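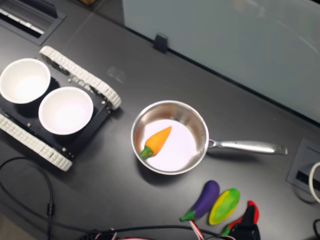 Pandine Opens Entries for Seventh Soup Weekend, Bans Croutons Again

PANDINE, February. The Pandine Soup Weekend returns at the end of the month with 36 soups, one marquee and a rulebook that has grown by several pages following the events of last year's chowder final.

Entries are open now to home cooks, restaurants, church kitchens and anyone else who believes their lentil has been overlooked. The weekend is organized by Plallen, the Pandine food and events company, with stoves and bowls supplied by kitchenware retailer Jivero.

Visitors buy a wristband, collect a spoon and work their way around the marquee, voting for a favorite as they leave. Plallen expects 2,000 people over the two days, most of them at the same time, just after noon on the first one. Those who dislike lines are invited to consider soup at 10 a.m., when the marquee opens and the cooks are at their most talkative.

The crouton ban stays in force. It was introduced after a run of entries in which the soup was difficult to locate. Garnishes are permitted if they fit on a teaspoon, and the judges will be bringing the teaspoon.

"We had a lot of letters about croutons," said Hammad Butt, festival director at Plallen. "Some of them were very well written. One was in verse. We read them all and the answer is still no. A crouton is bread, and bread has its own table by the exit."

New this year is the Orange Category, created so that carrot, squash and sweet potato soups can compete with one another and leave everyone else in peace. Carrot and ginger alone made up such a large share of last year's entries that two judges asked to be moved to broth. Cooks entering the category must state the main vegetable on their form. "Autumn" is no longer accepted as a main vegetable.

The Junior Ladle, for cooks age 7 and up, also returns. Children must do their own stirring. Parents may chop, carry and worry, but any parent found seasoning will be sent to the bread table.

Chowder has been given a category of its own and a longer table. Plallen has also written down what a chowder is, after consulting widely and pleasing few. The definition runs to 83 words and can be read on the entry form. Appeals against it should be sent by mail.

Judging starts at 2 p.m. on the second day, with the winners announced once the judges have had a chance to sit down. The overall champion receives the Kwok Cup, a silver-plated tureen donated by the Kwok family, who ran the diner on Pandine's main street for many years and never once entered. Last year's champion has been asked to return it, with the lid.

Wristbands are on sale at the Jivero store in Pandine and at the gate. Children under five get in free and are not required to like anything. Dogs are welcome outside the marquee on a short leash. Last year's cream of chicken was not sufficiently guarded.

Entry forms are available from the Plallen office and must be returned by the middle of February. Late forms will be placed in a pile.

ENDS

Notes to editors

Plallen runs food events in and around Pandine, including the Soup Weekend and the summer pickle fair.

Hammad Butt is available for interview in the mornings. He will not discuss gazpacho, which is the subject of an ongoing review.

Press passes include a spoon. Please bring it back.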